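Mancha clara em tampo branco de mesa, como tirar sem estragar o acabamento?
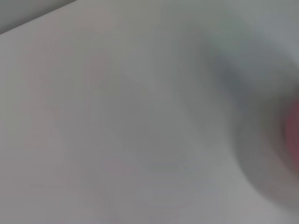 boa noite pessoal. comprei a mesa usada faz 3 meses, tampo branco meio acinzentado, na loja disseram que era laca mas não tenho certeza. semana passada deixei uma travessa quente em cima, com um pano de prato por baixo, e ficou uma marca redonda mais fosca que o resto. De frente quase não aparece, de lado com a luz da janela aparece muito. Já passei pano úmido com detergente neutro, nada. passei também um lustra móveis da Moltari que tinha em casa e ficou engordurado, a marca continuou lá.

Minha sogra mandou passar pasta de dente. Tenho medo. Alguém já resolveu isso? Não queria gastar com marceneiro, o que veio aqui no bairro pediu mais que o valor da mesa. Moro em apto pequeno, então lixar tudo também não dá.

Publicado em 20 de junho de 2019

cenoura_com_bolo
pasta de dente NÃO. fiz isso na minha e ficou um circulo brilhante no meio do fosco, pior que antes. hoje tem um vaso em cima e pronto

marcenaria_de_varanda
Depende do que é esse tampo. Se for laca fosca o calor mexe no acabamento e produto de limpeza não resolve. Se for laminado tipo fórmica, muitas vezes é só resíduo ou umidade presa perto da superfície, aí tem chance.

Primeiro tira essa gordura do lustra móveis. Água morna, 2 gotas de detergente, pano bem torcido, depois seca com outro pano. Sem isso qualquer teste fica errado, vc não sabe se ta vendo a mancha ou o produto.

Depois testa embaixo da mesa, ou na borda que fica virada pra parede. Um cotonete com álcool isopropílico. Saiu cor ou ficou pegajoso, para na hora, é laca ou tinta. Não saiu nada, provavelmente é laminado.

Sendo laminado: secador no morno, não no quente, a um palmo de distância, sempre mexendo. Uns minutinhos. Espera esfriar e olha de lado. Pode repetir no dia seguinte.

Sendo laca: polidor fino automotivo, pouquíssimo, pano de microfibra, sem apertar. Eu uso o Cenar branco, tem outros iguais. Só que se a laca for fosca ele dá brilho, não tem jeito, aí ou vc pole o tampo inteiro ou aceita. Na minha levei 4 tardes pra ficar parelho, e o braço doendo.

Não usa esponja do lado verde nem saponáceo. E não mistura produto com água sanitaria pelo amor de Deus.

lua_na_janela
eu tinha igual e desisti, comprei um trilho de mesa na Sonedska, desses de algodão grosso, 3 lavagens e continua bom. Cobriu tudinho. Agora só uso descanso de panela, de cortiça, pano de prato não segura calor de travessa saída do forno

se vc conseguir tirar volta aqui pra contar como fez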